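Cliltton Clothes Swap: minutes of the planning meeting
Held on Monday at 7 pm in the Momberg Room

Welcome and last minutes
The last minutes were agreed with one correction: the rail hire was 159 pounds for the pair, not each. Apologies were read out.

1. How the autumn swap went
A brilliant day! We took in 611 pieces, our best yet, and the hall was still buzzing when we put the lights out. Leftovers went to the Hidayat shop, who have already asked for more knitwear (and please, no more odd gloves).

2. Folding and laying out
Most of the evening went on this, and it was time well spent. Everyone agreed that tops look far nicer folded on a table than squashed on a rail. The method we liked best starts with the garment flat on a bare white table, hem straight across and nearest to you, lower half smoothed out before anyone touches the top. The pale mint green one shows the lower part nice and smooth, with the upper end still creased and turned back on itself.
Agreed: flatten first, fold second. A one-page guide will be pinned up at each table.

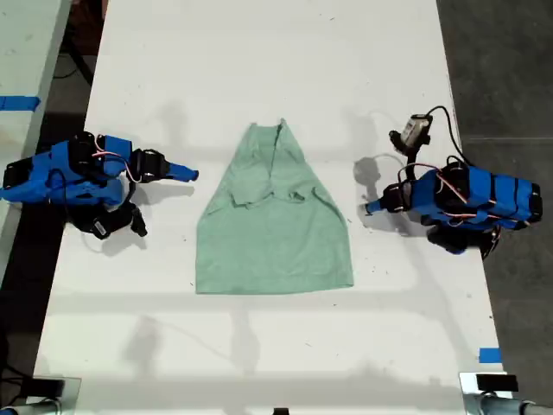

3. Tables and covers
There was a lively chat about table covers. Patterned cloths are cheerful, but pale tops get lost on them and so do dark ones. Plain white won by a show of hands, with two against. It makes marks and bits of fluff easy to spot, so sorters can set a piece aside for a wipe or a brush before it goes out.
Zerka have offered us a long table on loan, and we said yes please. It needs picking up by van.

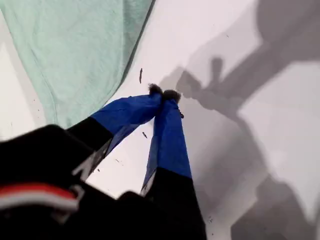
The white surface will need a wipe between batches, so cloths and a spray go on the shopping list. We also want a clear rule about drinks: cups stay on the windowsill.

4. Money
We hold more than 2,000 pounds, which is lovely. Up to 200 was agreed for hangers, size labels and the cleaning bits.

5. Spring swap
Provisional month is March, hall to be confirmed. Children's clothes will have their own corner this time, an idea that got a cheer.

Actions
Write and print the folding guide.
Collect the table from Zerka.
Buy cloths, spray, hangers and labels.
Ask the hall about March, including the side door key.

Any other business
The tea urn leaks again. Meeting closed at 8.40 pm. Next one same room, same time, bring a top to practise on.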